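Locker Tidying: Notes and Data Card
By Sebastián Garrido
July
4 min read

# Medina Lockers: a small record of what goes in and how it gets put away

Welcome, and thank you for taking the time to read this before opening the files. I know a README is the part most people skip, so I have tried to put the useful bits near the top and let myself ramble further down.

The collection covers the gray metal lockers in the Medina changing room and the everyday business of filling and emptying them: opening the doors, getting a bag in, finding a spot for the soft things, closing up again. There are 56 sessions in this release, spread over 16 lockers. Each session has a short written note and a list of the items used.

## What is in the folders

- `sessions/` has one folder per session, numbered in the order they were done.
- `items/` is a plain list of the things we put away, with the nicknames we ended up using for them.
- `notes/` is mostly me, writing at the end of the afternoon. Please forgive the spelling.

## The lockers

They are the ordinary kind, with vent slots in the doors and a shelf inside that splits the space in two. I have grown very fond of them! The lower space takes the bulk of what people bring, and the upper one tends to be left for whatever comes last (or for nothing at all, if the person is in a hurry and the bag has already gone in underneath).

Door positions are written down at the start of each session as "open," "ajar" or "shut." If a door drifted on its own partway through, and a few of them do love to drift, it is marked with a `d` in the notes.

## The items

Thirty-eight items are on the list. They fall into loose families, and I do mean loose, as we argued over several of them:

- Bags and straps. Anything with a handle or loop goes here. Straps hanging over the locker's front edge are noted as `strap_out`, and I would ask you to keep that tag if you re-sort the files.
- Plush and fluffy things. These squash into almost any gap, so two sessions with the same list can look quite different from each other.
- Clothing, folded or otherwise. Mostly otherwise.
- Small hard things, such as the Rukeo water bottle and the Clarnent lunch tin.

Lower compartments are usually the busier ones. A cream plush toy just under the shelf, a fluffy white thing below it, black fabric or a bag farther back and a strap across the front would be written up as `lower: soft, soft, bag` with `upper: empty` on the next line.

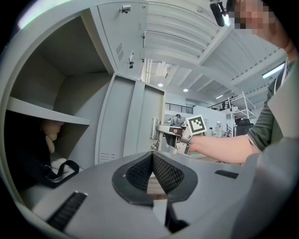
## Known gaps

Six sessions have no closing note. I meant to fill them in from memory and then thought better of it, so the field is blank and should be read as "unknown."

The Kotov padlock is on the item list but was used so rarely that I would leave it out of any tally. Shoes are missing altogether, which I regret a little and hope to put right in the next batch.

## Using and sharing

You are welcome to use the notes and lists for teaching or research. Please keep my session numbers as they are, even where you drop some, and send corrections to me through the issues page. I read them all, usually in the evening with a cup of tea, and I will add your name to the change log if you would like it there.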